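From: Brayden Friesen
To: Gosdale Horns list
Date: 11/15/24
Subject: Re: [gosdale-horns] Husitz reunion tour??

On the list, Hsiao wrote:
> Heard that Husitz are going out again in March with the old
> trombone section. Is that true, and is anybody driving?
> Also, does anyone still have a copy of the first single? Mine
> went out the door with my last roommate.

True, as far as it goes. The old trombone section was two people, and one of them has taken up the banjo, so make of that what you will. The other one is in, and has been practicing, according to his neighbors.

The plan is nine shows in 10 days, which is brave for a band whose singer used to need a lie-down after the second encore. Drekik are opening all of them. If you haven't heard Drekik, they play everything at the speed of a fire drill and then apologize between songs. I like them a lot. 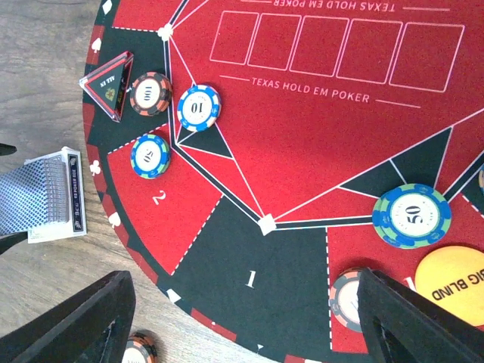
Is the Gosdale show the first night or the last? The last, so expect the full set list and half the voice.

The room holds 677, and last time they filled most of it and then blocked the fire exit with the organ. I'd buy early. The door price goes up, and the guy on the door has never once made change without a sigh.

As for driving, I have two seats left — one of them is next to the baritone sax, which doesn't wear a seat belt and leans on corners. Write to me off list.

No spare copy of the single here, sorry. I do have the B-side on a tape, with the first verse missing and part of a weather report in its place. Happy to dub it for you. The weather was going to be mild.

Brayden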